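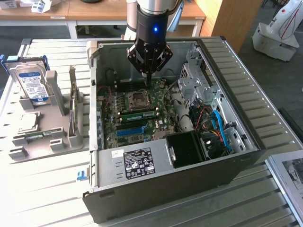
Beca Yorath wrote in after the last version of this guide to say the wall bracket step should come before the shelf step, and she's right, so it has moved. Steps 1 to 4 are new. If you printed the old one, toss it.

Setting up the Planwood standing desk with the Endik lift frame

Section 2 - Frame, top and cable tray

Before you start

Two people for the lifting. One can do the rest. Clear floor, rug or blanket down. Phillips screwdriver, the hex key from the bag, pencil, tape measure. No power driver on the top - it strips the pilot holes fast.

Check the bag marked Akon. It holds the feet, the short bolts and the spare washers. If the bag is missing, stop and call the store. Bolts from the hardware aisle look the same and aren't.

Steps

1. Top face down on the blanket. Pilot holes facing you.

2. Slide the two crossbars apart until the marks line up with 160 on the stamped scale. Centimeters, not inches. Finger tighten only.

3. Set the frame on the top. Control box side goes toward the back edge, the one with the cable notch.

4. Screw the wall bracket to the back edge now. Once the tray is on you can't get a hand in there.

5. Drive the 12 long screws. Corners first, then work in. Snug, then a quarter turn. Stop there.

6. Legs into the crossbar ends. Motor plugs face inward. Both legs, same way round.

7. Bolt each leg with the short bolts and a washer. Now go back and tighten teh crossbars from step 2.

8. Feet on. Levelers wound all the way in for now.

9. Plug the motors into the control box. Push till it clicks. Either port is fine.

Caution: do not flip the desk by the legs. Hold the top and the crossbar, one person each end, and turn it on its side first. Then upright.

10. Cable tray last. Hooks go over the rear crossbar, open side up. Leave enough slack for the desk at full height - measure it standing, not sitting. Power strip goes in the tray, not on the floor.

11. Wind the levelers out until nothing rocks.

First run

Plug in. Hold the down button until the desk stops, keep holding, wait for the small dip and rise. That's the reset. Do it again after any power cut.

Note: display shows a code instead of a height? Unplug, check both motor plugs, plug in, reset again. Same code twice, write it down before you call.

Note: tower computers. Floor or the side hanger, your choice. The Fuchs hanger fits the left crossbar only, and its strap needs 8 inches of clear space behind. Shut the computer down before raising the desk the first time, in case a cord is short.

Keep 700 mm clear behind the chair. Less than that and the drawer hits the wall at the low settting.

Retighten everything after a month. Legs first.

Drawer and side shelf are in Section 3. Corrections to Zachary Fortin at the store desk, please include the page number.

Revised 31 July 2019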